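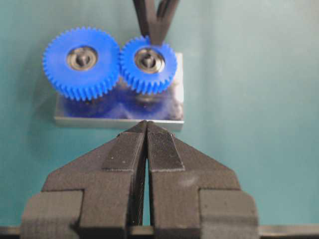 Akua Addo was told as a girl that a clock should be left alone once it is keeping time, and she has spent most of her working life disagreeing with that. She says so cheerfully, pouring tea into two mugs at the back of her repair shop in Drundow, where I had gone expecting to stay an hour and ended up staying until she wanted her supper.

"My uncle believed it completely," she says. "If it's ticking, don't touch it. And then one day it stops, and he brings it to you in a blanket like a sick cat, and the oil in there has turned to glue."

The uncle's clock was the first one she ever took apart. It was a plain mantel clock with a cracked dial, and she was 11 and did it on the bedroom floor without asking. She got it back together, more or less, and had one screw left over, which she still has in a dish by the register. The clock ran for years without it. She has never worked out where it belonged, and she admits that this bothers her more than it should.

She came to the trade properly much later, after a long stretch keeping the books for a furniture store called Nartey. A customer there had a tall clock that needed moving, and the movers wanted to carry it with the pendulum still hanging. "I came out from behind the desk and shouted at two grown men," she says, laughing. "I'd never shouted at anyone at work. I thought, well, I seem to care about this." She signed up for evening classes that winter, and by the following March she was taking in small jobs at her kitchen table, mostly alarm clocks and the odd cuckoo.

The shop now has 87 clocks in it, by her own count for the insurance, and she lets only a few of them strike. When I ask whether the noise bothers her she has to stop and listen before she can answer. She can pick out one clock that is out of beat from the other side of the room, though - it sounds to her like a person walking with a stone in one shoe - and twice while we were talking she got up to slide a folded bit of card under the foot of a clock that I would have sworn was fine.

Most of what people bring her, she tells me, needs cleaning and very little else. Old oil comes off, pivots get polished, a worn hole gets a new bushing, and the clock goes on the test shelf for a couple of weeks so she can watch it lose or gain. It is slow work and she doesn't pretend otherwise. A full overhaul starts at $400, and she would much prefer you heard that from her on the phone than at the counter with your grandmother's clock in your arms.

"People ask if it's worth it, and I never know what to tell them," she says. "The clock might sell for $100. I can't make that sum come out right for anybody. But I had a man in here whose father wound the clock every night after the dishes, and he wanted to hear it again. I'm not going to sit there and talk to him about resale."

She is less patient with spray lubricant, which she brings up three separate times and which makes her put her mug down. She has seen whole movements soaked in it by people who meant well. It gets everywhere, she says, it picks up dust, and she has to strip everything to get it off. If your clock has stopped and you want to do something useful, check that it is standing level, check that the hands aren't catching on each other, and wind it. You can't overwind it, by the way. She would like that printed, and I promised her it would be. A fully wound clock that won't run has something else wrong with it.

Before I left she showed me the one she is working on for herself, a tall clock from an estate sale over in Wiltanent, signed Kurnon on the dial. She hasn't been able to find out a thing about the name. It might be the maker, or the shop that sold it, or only the man who ordered it and wanted to see himself up there. She has written to 3 museums and had one very kind letter back that said they didn't know either.

"I'd like to find out," she says, "but I don't mind waiting. It runs four minutes slow a day right now and I'm letting it settle before I fuss with it." She opened the case door so I could hear it better, and we stood there a while with the tea going cold, and then she remembered she had promised to call someone back about a cuckoo.

The shop takes repairs by appointment. Akua asks that you take the pendulum off before you put the clock in the car.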